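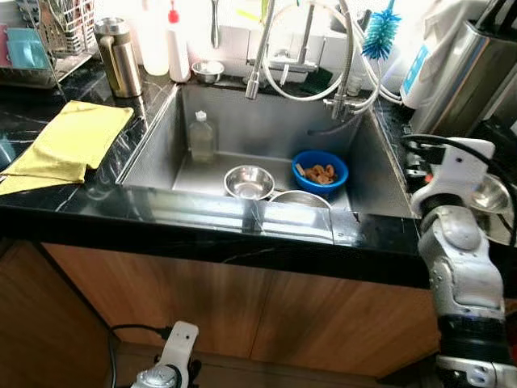 Section 4. Teaching a sink task by remote control

By now you've paired the hand controllers with your Dreven and run through the waving and pointing exercises in Section 3. Good! Now comes the part most people bought the thing for, which is showing it a chore in your own kitchen, at your own sink, with your own bowls. Take your time with this one. Nearly everybody rushes the first few demonstrations and then wonders why the robot has learned to hurry too.

Before you begin

Park the base square to the counter and lock both wheels. Both hands should be able to reach the middle of the basin without the elbows going straight. If an elbow does go straight, back out of teaching mode, roll the base closer and lock it again.

Look at the sink through the headset, not with your own eyes from across the room. You want the whole basin in view, plus the ledge behind it, so that anything the robot will need later is something it has been able to see. Tilt the head down a little if the faucet is taking up most of the picture.

Leave the everyday things where they live. A sponge on the ledge, a brush on its hook and a full dish rack are all fine, and the robot may as well get used to them.

CAUTION: The hands are splash resistant up to the wrist seal and no farther. Keep the faucet off during teaching, and keep the hand cables out of the basin and clear of any hose or spray head.

CAUTION: Take knives out of the sink. If you have a knife block on the counter, choose a task that keeps the arms away from it.

Recording a demonstration

1. Put on the headset and pick up the controllers. Hold your own hands low, just below the height of your counter, until you hear 2 beeps.

2. Say or type the name of the task. Plain words work best: "move the blue bowl to the counter" is much better than "tidy up."

3. Press and hold the side button, then bring one hand up to the sink rim. Pause there for a breath. The pause marks the start of the task.

4. Reach for the bowl from above, close the fingers gently on its rim, and lift straight up before you move sideways. If there's food in it (shrimp, chopped onion, whatever you're making), go slower still and keep your wrist level.

5. Set the bowl down, open the fingers all the way, and bring the hand back to where it started.

6. Let go of the side button. Press Keep if you're happy, or Toss if you aren't.

7. Put the bowl back in a slightly different spot and go again. You'll need 20 kept demonstrations before the Train button lights up.

NOTE: A small fumble is fine to keep, so long as you recover from it the way you'd like the robot to. A dropped bowl is a Toss.

NOTE: Shiny steel bowls are harder for the cameras than colored plastic ones, and dark polished counters can throw reflections too. If the outline in your headset flickers, pull a blind or switch off the light over the sink and start that demonstration over.

Sharing the work

Two people can teach the same task, and the robot is usually the better for it. Bontu Woldemariam on our support desk likes to swap with a partner halfway through. Have each person sign in under their own profile first, or the arm lengths will be off and the reach will feel strange.

When you're finished, lower both hands, press Rest, and wait for the joints to go quiet before you unlock the wheels. Training usually runs overnight. Section 5 covers the first supervised run.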